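The Bet with Ignacio

My uncle Ignacio washed plates for 27 years in the kitchen of a hotel, and he did not believe that a machine could ever learn to do it. When I got the job at Clukon he laughed at me on the telephone. "They pay you to teach a fork to use a fork," he said. I told him it was a good job. He said that was a different question.

We made the bet in March. If the two arms at Clukon could clear one small breakfast and fold one cloth before I came home for my holiday, he would buy me dinner at Pomura, the restaurant by the harbor where he never went because he knew the kitchen. If they could not, I would wash his dishes for every evening of my visit, and he would sit behind me and give advice.

I was not an engineer. My work was to set the things in their places, press start, watch, and write down what happened. Then I set the things back in their places. Chidubem Shehu had the desk next to mine and did the same work on the night shift, and we left each other notes in a gray notebook. His handwriting was beautiful. "Plate good," he wrote. "Cloth like a sick animal. Two times I wanted to help it." It was forbidden to help it.

The system had a name, Flukska, which somebody had chosen before any of us came. When Flukska was slow we blamed it by name, like a child or a dog.

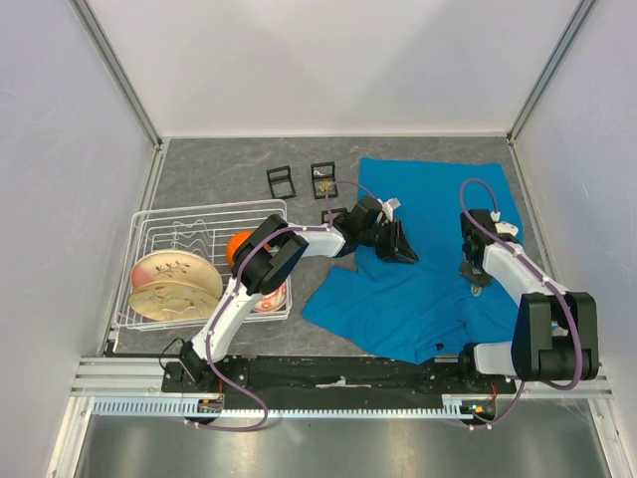

My uncle asked for proof every week, so I described to him on the telephone what I was looking at. He wanted to know about the dishes first. I told him there were two plates standing in the rack, one with a pink rim and a little branch with red berries on it. He was quiet and then said that his mother had owned a plate with berries. And the towel, he asked. I said the towel was blue and lay on the floor of the cell in wrinkles, with both hands above it. "Above it is nothing," said my uncle. "I was above many towels."

He was right, and I knew it better than he did. A plate is an honest thing. It has an edge, and the edge is in the same place when you come back to it. The cloth was new each time. I could drop it from the same height with the same hand and it made another shape, and Flukska had to begin thinking from zero. It took one corner, then lost it, then took the middle as if the middle were a corner. Chidubem had seen almost 3,000 tries written in the notebook and the books before it, and he said the good ones were very good and he could not tell you why.

I began to watch my own hands at home. I folded a shirt in the time it takes to say a short sentence, and I could not explain how I did it. I did it again slowly. When I did it slowly, I did it badly.

On the last day before my holiday, 4/17/25, I stayed late and Chidubem came early, so we were both there. I put the cloth down. The arms cleared what there was to clear, without hurry. Then they went to the cloth and lifted it by two corners, real corners, and brought them across to the other two. One side was longer than the other. They put it down and made it flat, and it stayed like that, a crooked blue square. The clock said 60 minutes had passed, the whole limit, to the minute.

"Is it folded?" I asked.

Chidubem bent and looked at it for a long time. "My wife would fold it again," he said. "But she would not call it unfolded."

He wrote this in the notebook, exactly so.

I told my uncle everything, also about the longer side. I could have left it out. He thought about it while I waited with my bag in his kitchen, and behind him in the sink stood the dishes from lunch and, I think, from the day before.

"One hour," he said.

"One hour," I said.

He took a towel from the hook and gave it to me, and then he put on his good jacket.

"First these," he said. "Then Pomura. They close at ten."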